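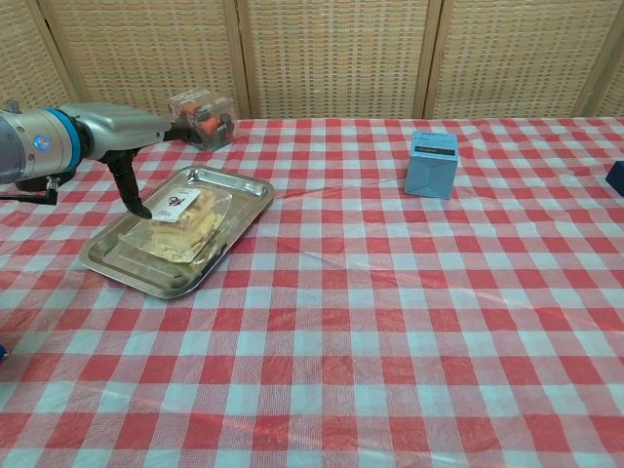 *Left gripper over the tray, pastry pack, chest camera*

**Ticket:** finger comparison, left side
**Opened by:** Jonalyn Calimlim
**Status:** open

Left gripper loses clear packs on the lift with the Plarnis fingers. Force limit is at 100 on both arms. Same fault after a controller restart.

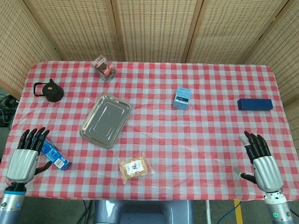 Head camera view is fine for the boxes. Glare on clear plastic shifts the grasp point by more than 2 cm.

**Illia:** Log stops at line 2,769. Please rerun with the Kuvau pads and attach the full log.

**Jonalyn:** Will do, left arm first.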